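**May 2, 2026**

# Shared kitchens get their own rulebook for robot arms

Good news for anyone who has ever tried to work out how a robot arm should behave beside a toaster! The Batitz guide to good practice for robots in domestic kitchens is out, it is free to read, and it is written in the sort of plain English you could hand to a new starter on their first morning.

The guide covers single arms working on or over an ordinary worktop, the kind with plugs, crumbs and somebody's lunch on it. Until now most groups doing this work have borrowed their rules from factory floors, where the arm has a fence around it and everything it might touch arrives in the same place every time. A kitchen has none of that, and the authors have had the good sense to start from the kitchen and work outwards.

"We kept finding rules that only made sense if you cleared the counter first," said Maarten Mertens, who led the writing. "People don't clear the counter. So we threw those rules out and wrote down what we do on a normal day."

Batitz wrote the text with two partners, Rajput and Kultton. Rajput brought years of training operators, and Kultton looked after the electrical side (the cable pages are theirs, and they are a treat if you like cable pages). A draft went round last October and drew 294 comments. Every one of them has a written reply in the annex, including a long and very good-natured argument over what counts as a spill.
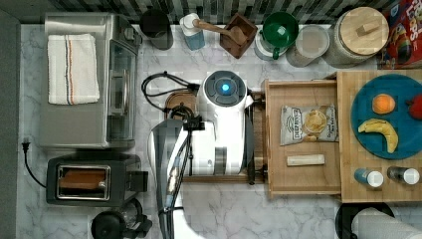
## What the guide asks for

The main text is short. It asks each team to do the following before an arm is powered up:

- Walk the worktop and say out loud what is on it. The operator speaks, a second person listens and answers.
- Agree which objects the arm may touch in this session. Everything else is left where it is and treated as off limits.
- Trace every cable by hand from the arm to where it ends, and check that nothing hot or sharp lies along the way.
- Unplug any heating appliance that the task doesn't need.
- Agree on one stop word. The guide suggests "stop", and I can't argue with that.

Then there are the rules for when the arm is moving. Hands stay off the worktop. Only one person gives instructions. If an object goes somewhere it wasn't meant to go, the arm is halted before anybody reaches in to fetch it, even if it's only a banana.

There is a full page on food as well, and it may be the most useful in the whole thing. Packets that a gripper has handled are marked and kept for practice. Loose fruit is washed or thrown away at the end of the session, and never goes back in the bowl for the office. Bottles are checked to make sure the caps are tight before they go anywhere near the arm.

## Clutter is part of the test

The section I enjoyed most deals with clutter. Older practice was to photograph a tidy bench, run the task, and report the result as if every kitchen looked like that. The new guide asks teams to record how busy the worktop was and to keep that record beside the result. It sets out simple headings for this: what stands at the back, what is plugged in, what is open, and what could roll. 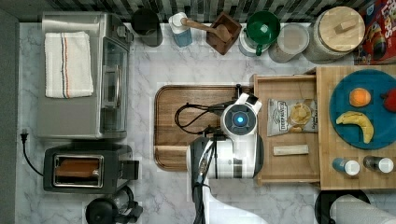 Mertens is especially proud of the "reach zone" rule, and he has every right to be. It says that the objects meant for the task should sit together on one side of the arm, with the cables led away on the other. It's a small thing, but it makes a setup so much easier to check at a glance! With the open tray and its bag of Deep River crisps on one side, and the black cables looping off the opposite way over the cutting board, a checker can go through the rule in a moment. The toaster oven on that same side is where the heating rule comes in, and the guide wants its plug checked as well as its switch. The two small bottles lying on their sides near the plate would go under "what could roll".

The rule on open drawers and trays has been tightened too. The draft only said that they should be "in a safe position", which several readers found too vague to use. The final wording asks for them to be either fully inside the reach zone or fully outside it, and for the operator to note which.

## Training and records

Rajput has turned the rules into a short course with a practical part, and trainees have to run a full check on a worktop that somebody else has laid out. There are no trick questions. You can bring the guide in with you and turn the pages as you go, which the authors encourage, as they would much sooner see people look things up than guess.

Record keeping has been kept light. Each session needs a single sheet with the names of the operator and the second person, the list of objects in play, and a note of any stops. Brillico has made a free version of the sheet that works on a phone, and the paper one prints on a single side.

I tried the paper sheet on my own kitchen worktop, with no arm anywhere near it, and I learnt that I own far too many things that could roll. It's great fun, and I'd recommend it to anyone who works in this field and has a spare quarter of an hour.

## What comes next

The present text is for one arm and one operator. Work has already started on a part for shared spaces, where people may be cooking at one end of the counter while a robot is busy at the other. Mertens would love to hear from teams who have tried it, and that very much includes teams for whom it went badly.

Comments on the shared-space part are open until October. Notes can be short, and photographs of real worktops are welcome, crumbs and all.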